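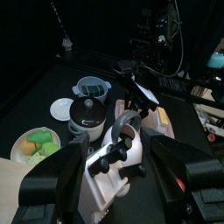 Session 7: Setting up the bench and planning a pick

A home-built arm spends most of its life being set up, and this session covers that part. By now your arm should be bolted to its rail and should home without errors. If it doesn't, go back to the Session 6 sheet before you try anything below. The Clundale workshop bench uses toy kitchen pieces as its objects, and you may do the same at home. They are light, cheap to replace and awkward in useful ways. A kettle with a handle arching over the top, for instance, gives you two very different places to aim for, the body or the handle, and the wide-open fingers need a different line for each. Decide which one you want before you write a single waypoint.

Choosing objects

Start with one object, then add a second close to it. Spacing matters more than shape at first. A pot with side handles needs more clearance than its body suggests, and low flat things such as a saucer or a cutting board are hard to lift at all. Leave those until you can place the fingertips to within 9 mm on every attempt.

Wrist camera

Mount the camera so that both fingertips stay in view when the gripper is fully open. You will lose part of the object behind the gripper as you close in, so take your last position reading before that happens. On a black table, dark handles are easily lost. Raise the exposure a little or put a light card underneath.

Cables

Cables must be tied back at the rail and again at the elbow – one tie is not enough. Swing the base through its whole range by hand, with the power off, and watch for anything that pulls tight.

Running the routine

1. Home the arm and open the gripper.
2. Move to a point 30 mm above the object.
3. Come straight down at low speed.
4. Close, wait, lift.
5. Put the object back where it was and repeat.

Keep a hand on the stop button for the first few runs. The Prurkham build uses the Plostska servo board, which holds its last position after a soft stop, so the gripper will stay shut. MacRitchie boards let go.

For Friday

Bring a log of at least seven runs on one object. Write down the failures as well – where the fingers touched and what moved. The bench in room 2518 is open from noon.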